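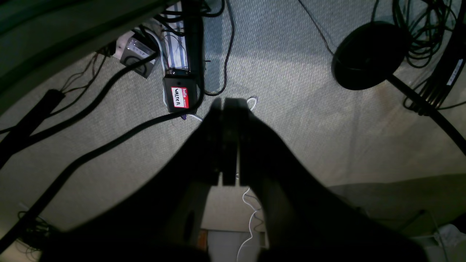 Floor level. Hello, my name is WALTER.

21 April 2025

Quick one, I have a bus to catch and a wash in the machine at home. Been meaning to write up the Grellov visit since September and now there's been a second visit, so you get both mashed together.

Question I keep getting from readers of this blog (all of you): can they do the laundry yet. Short answer, sort of, a shirt at a time, on a good table. Long answer is the rest of this.

First thing, the floor. Everybody talks about the arm and then you look down and it's cables. White ones plugged into a power strip, thick black ones going off every which way over the carpet. I have a vacuum robot at home, a Memum, and it would be dead in four minutes down there. It ate a phone charger in the hall last year and I still find bits. So when people say household robot I think, ok, whose household. Mine has a rug with tassels.

Anyway. Folding.

My own numbers, because I did time it. Last big wash was 37 pieces and it took me 23 minutes with the radio on, socks not counted, socks are a seperate argument. I'm not fast. My grandmother was fast. I asked what the machine does a shirt in and got a long reply with the word "depends" in it a lot. Depends on the shirt, how it lands, where the collar ended up. Fair. Depends for me too but I don't stop and think about it for ages.

What I will say is I'm pickier than I thought. I kept leaning in to look at edges. I want it flat enough to stack, tag inside, no sleeve hanging out.
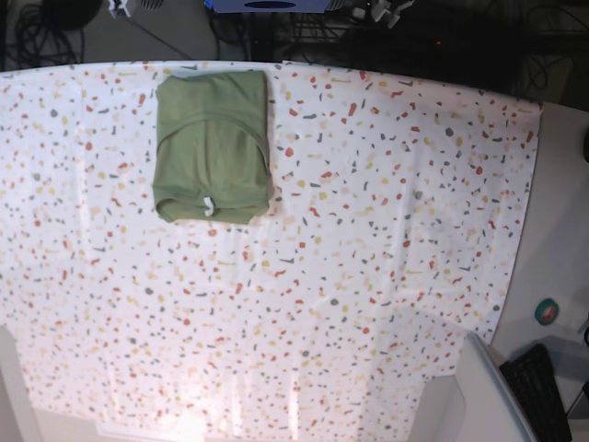

Green, folded, on the confetti cloth. Little white tag showing.

I'd take that in a drawer. Bit puffy at the bottom, top bulges some, but so do mine. My sister would refold it and she refolds mine too.

The thing with a fold is it's the easy part to look at. Getting there is the part I care about. Out of the basket, untangle, find a hem, decide which end is up. I went to the Durnum open day a while back, shop floor stuff, boxes and brackets, and their line does the same bracket all day long without a hiccup. But a bracket is the same shape every time. Nobody wads up a bracket and leaves it in the dryer overnight.

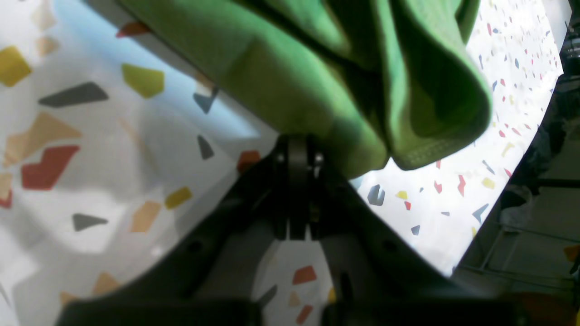 Picking up cloth is where I'd put my money if I had any. Every shirt in the pile is a different lump, and you can't grab the middle and hope. Well you can. Look at that green, all bunched up over the gripper, folds everywhere, and there's a stitched hem right there on the right side. Me, I'd go for the hem with one hand and shake. Takes a second. With two fingers that only pinch you have to plan it, put down, regrab, put down again. I'd have lost patience.

Chettiar, the laundry place on my corner, charges by the bag and does pressing too, and they still do all of it by hand. I asked if they'd buy a folding machine. Big laugh. Then: does it do fitted sheets?

No idea! Didn't ask. Will ask.

So my verdict out of 100, for laundry as a whole chore, door to drawer: 37, same as the shirts, total coincidence. Folding alone a fair bit higher. Dishes I haven't seen enough of to score, and the last post on that ran 1,718 words so im not starting again here.

Next time the shop floor stuff properly, I took notes at Durnum and can't read half of them. Ok, bus.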